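Planning a Month of Posts for a Small Business Instagram Account

Guidance for participants in the Nastari Social Media Programme. Updated October 29, 2019.

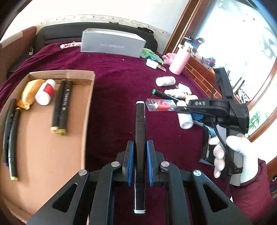
Before you begin

You will need access to the business account, a calendar and a folder of approved photographs. Check that the account is set as a business profile, as the figures used in Step 4 are not shown on personal profiles.

Step 1: Choose your subjects

Select up to four subjects that the account will return to each week. Grornstead, a homeware shop on the programme, uses new stock, customers' rooms, colour ideas and shop news. Subjects that cannot be illustrated from your folder should be left for a later month.

Step 2: Fill in the calendar

Enter fixed dates first, including bank holidays and sales. May has two bank holidays and should be planned early. Spread the remaining posts evenly, and avoid placing two posts on the same subject next to each other.

Step 3: Write the captions

Captions should be kept to about 300 characters. Place the main point in the opening line. Where a photograph belongs to another account, obtain written permission and credit the owner by username.

Step 4: Review the results

At the end of the month, record the reach, saves and comments for each post. The Anance account, with 3,000 followers, recorded 383 saves on its best post and 195 on the next. Both showed a single room in one strong colour, and the subject was given a second weekly place in the following plan.

Completed calendars should be uploaded to Yook under your business name. Feedback is normally returned within five working days.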